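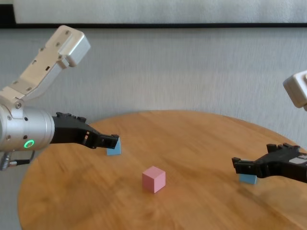
4.2 Load time and abandonment

The claim that slow pages drive visitors away is repeated so often that few authors now check where it came from. We looked at it again using server logs from the Stestetcombe shop site, which sells garden hardware and runs on the Emell hosting platform. The logs cover 3,750 sessions collected in February. Sessions with fewer than two requests were kept, although earlier work often drops them, and dropping them makes the effect look larger than it is.

Figure 3. Share of sessions ending on the first page, by load time in steps of 100 ms. Bars show the spread across the 26 landing pages.

The curve in Figure 3 does rise, but much less steeply than the Kennedy model predicts. Most of the rise comes from product pages with large galleries. Those pages also carry the highest prices, and a visitor who leaves one may simply have seen the price. When we compare only pages in the same price band, the slope shrinks and the spread between pages is wider than the slope itself. We would not advise a shop owner to spend money on the strength of it.

A second problem is the measure. The Gravden script, which most small sites use, records load time when the last image arrives. Many visitors are reading and scrolling well before then. Anyone who leaves before the script fires is not recorded at all, so the slowest visits are the ones most likely to be missing. This could hide a real effect as easily as it could create a false one, and the logs give us no way to tell which.

We also repeated the test with a delay of 100 ms added to half of the sessions at random. The two groups did not differ in orders placed or in pages viewed. A delay that small may be too short to matter, and a longer one was not tried because the site owner would not agree to it. Claims that every fraction of a second costs sales need better support than we were able to find here.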